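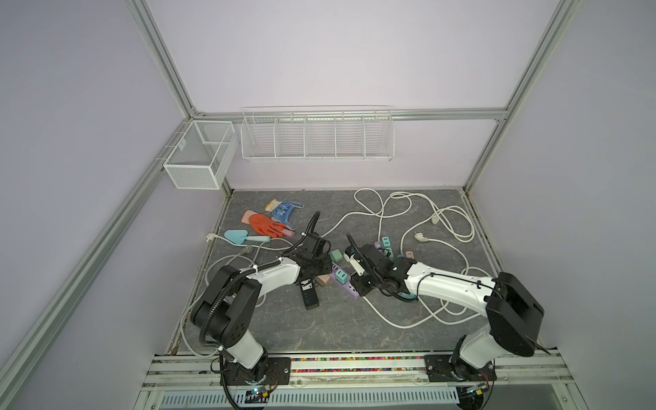

Wie plant man die Stromversorgung einer Bastelecke, wenn in der Wand nur eine Doppelsteckdose sitzt? Abgesichert ist der Kreis mit 16 A, der Kühlschrank hängt mit dran. Die Platte ist grau in Marmoroptik, eingefasst von Aluprofilen, dahinter helle Wände. Bohren möchte ich in die Platte nicht. Ab und zu läuft ein Heizlüfter mit 2000 W.
Jatevby - 16. Februar 2022 - 1119 Aufrufe

Stuko
Der Heizlüfter gehört direkt in die Wanddose. 2000 W ergeben bei 230 V knapp 8,7 A. Für Kühlschrank und Kleingeräte bleibt genug Reserve, ein zweiter Heizlüfter wird zu viel. Steckdosenleisten nie hintereinander stecken, auch keine kurzen.

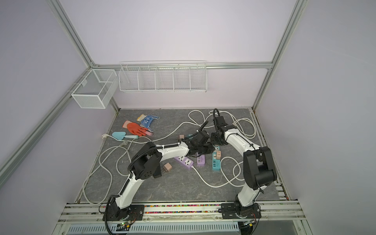 Leitungen verlegt man an der Rückseite und nicht quer über die Arbeitsfläche. Nutensteine und Kabelhalter für Aluprofile gibt es passend zur Nutbreite, gebohrt wird dafür nichts. Netzteile nicht stapeln, sie brauchen Luft. Gitterkörbe wie die weißen an der Rückwand eignen sich als Ablage, weil die Wärme nach allen Seiten wegkann. Vorher die Tragkraft der Befestigung prüfen.

Fairclough
Mehrfachstecker geht auch, hab ich seit Jahren so.

Bestesov
Ergänzung zu Stuko: Maßgeblich ist der Aufdruck auf der Leiste. Manche Ausführungen sind nur für 10 A zugelassen, dann ist bei 2300 W Schluss. 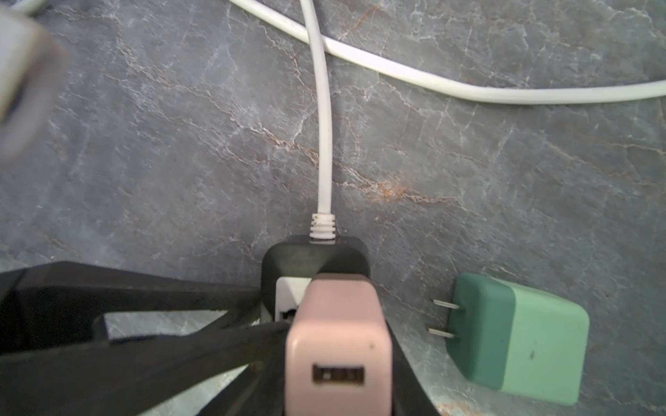

Außerdem auf den Leiterquerschnitt achten. 1,5 mm² sind bei voller Belastung richtig, und eine aufgewickelte Leitung verträgt deutlich weniger als eine ausgelegte.

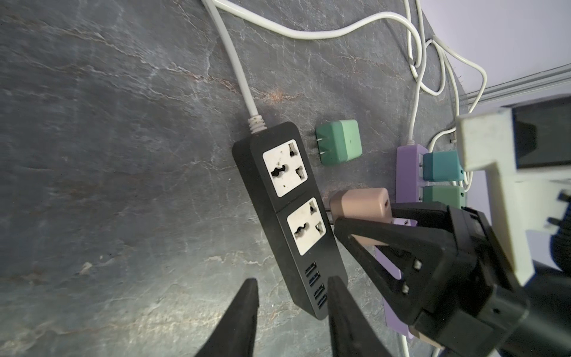 Für Ladegeräte gelten andere Maßstäbe, dort fließt kaum Strom. Meist scheitert es am Platz: Ein breiter Würfel verdeckt den Nachbarsteckplatz. Bei einer Leiste mit zwei Universaldosen und vier USB-Ports würde ich Handy und Lampe über USB laden und die Dosen freihalten. Universaldosen haben allerdings oft keinen Schutzkontakt für den deutschen Stecker. Geräte der Schutzklasse I deshalb nur an einer Schuko-Dose betreiben.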